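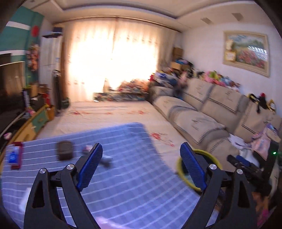
Gusden Notices, No. 441, page 7

Helpers wanted for bedroom tidying

Saha is looking for 5 persons to help families in Gusden put their bedrooms in order. You will clear small things from the bed, sort boxes and packaging on the floor, and make the bed again with a checked or plain sheet. One visit takes three hours, on Sunday. Experience is not necessary, but please be patient with other people's belongings. We pay after each visit. Kindly apply at the Saha desk in Jemimley before October.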